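자유게시판 > 정리/수납
제목: 패딩 침대 위에서 개는 거, 정말 부피가 줄긴 하나요?

서랍속먼지
2019년 5월
겨울옷 넣는 중인데 슬슬 의심이 듭니다. Reststead 압축 커버 설명에는 패딩을 접어서 넣으면 서랍 한 칸에 4벌이 들어간다고 되어 있어요. 저는 2벌 넣고 서랍이 안 닫혔습니다. 바닥이 좁아서 늘 침대에 펼쳐 놓고 개는데, 혹시 그게 문제일까요?

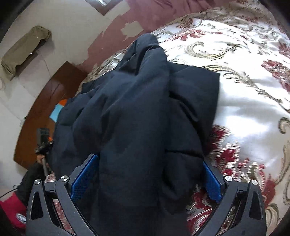

패딩은 접는 방법보다 원단이 더 문제 아닌가 싶어요. 충전재가 든 칸마다 공기가 차 있으니 소매부터 눌러도 옆으로 다시 부풉니다. 남색 패딩도 접혀서 주름이 깊게 잡혔는데 누빔 칸은 여전히 통통하잖아요. 게다가 밑에 깔린 게 번들거리는 새틴 침대보라 손으로 누르면 옷이 통째로 밀려요. 이런 데서 각을 잡으라는 설명은 누가 쓴 건지 모르겠네요.

Nagano
새틴 위에서는 안 됩니다. 저도 해 봤는데 눌러도 힘이 안 들어가요. 침대보를 걷고 매트리스 커버 위에서 하세요.

삼단서랍
↳ 그건 좀 과장 같은데요. 저는 비슷한 침대보 위에서 잘만 갭니다. 무릎으로 누르면 되죠. 다만 압축해서 여름 내내 두는 건 반대예요. 12월에 꺼냈더니 어깨 쪽이 납작해져서 결국 안 돌아왔습니다.

서랍속먼지
↳ 무릎으로 누르면 봉제선 안 터지나요? 그리고 매번 침대보 걷으라는 건 일이 더 늘어나는 거라서요. 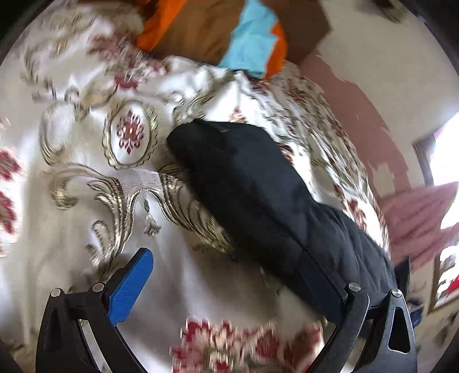 꽃무늬 침대보 위, 비스듬히 놓인 검은 물건

삼단서랍
↳ 봉제선은 멀쩡했어요. 그나저나 침대보가 저렇게 구겨져 있으면 뭘 올려놔도 반듯하게 안 됩니다. 위쪽이 다 울었네요. 먼저 펴고 하세요.

Nagano
↳ 펴도 금방 또 밀린다니까요. 새틴은 원래 그래요.

옷걸이파
개지 말고 거세요. Grorkgate 행거에 긴 커버 씌우면 끝입니다. 압축 커버는 돈 낭비라고 봅니다.

서랍속먼지
↳ 걸 자리가 있으면 이 글을 안 썼겠죠. 방 벽에 남는 폭이 653mm인데 그 행거는 문짝까지 걸립니다. 600짜리도 재 봤는데 문 여는 쪽이랑 겹쳐요.

옷걸이파
↳ 문 여는 방향을 바꾸면 되지 않나요?

서랍속먼지
↳ 패딩 때문에 문을 다시 답니까...

Vokent써본사람
Vokent 수납백에 돌돌 말아서 넣어 보세요. 모자를 안쪽에 두고 밑단부터 말면 거의 절반으로 줍니다. 압축은 안 하고 지퍼만 잠가요.

삼단서랍
↳ 절반은 못 믿겠습니다. 재 보셨어요?

Vokent써본사람
↳ 자로 잰 건 아니고 서랍에 들어가느냐로 본 거예요. 얇은 패딩이긴 했습니다.

서랍속먼지
↳ 역시 얇은 거였군요. 일단 말아 보고 안 되면 Reststead는 환불하려고요. 개봉해도 환불되는지 아시는 분?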